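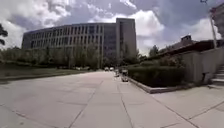 **Brelley, outside walkway and frontage: July walk-round**
Checked by: Leonora Dimaculangan

- [x] **Slabs level.** No lips over 2 mm on the main run. I crouched to measure and was asked if I'd lost an earring.
- [x] **Joints.** Intact, including the curved one, which remains the best-looking joint on the site.
- [ ] **Staining.** Faint, and still with us. Womow quoted 2,000 pounds to shift it. I have grown fond of it.
- [x] **Darker patches of concrete.** Sound underfoot. They'll match the rest in time, according to the people who laid them.
- [ ] **Planting, both sides.** Trim back where the path narrows. Flonimgate have this down as "ongoing", a word they use a lot.
- [ ] **Tree on the left.** Deadwood check overdue by roughly two months. Please ring Zheng again, and let it ring.
- [x] **Windows, curved wing.** Looked at from the ground only. All shut, so far as I could see past the trees.
- [ ] **Windows, lower floors.** Leaves in the way. Look again after the trim, should there be one.
- [n/a] **Ice and grit.** See you in November.

Next round: same route, 2 pm, bring the long ruler.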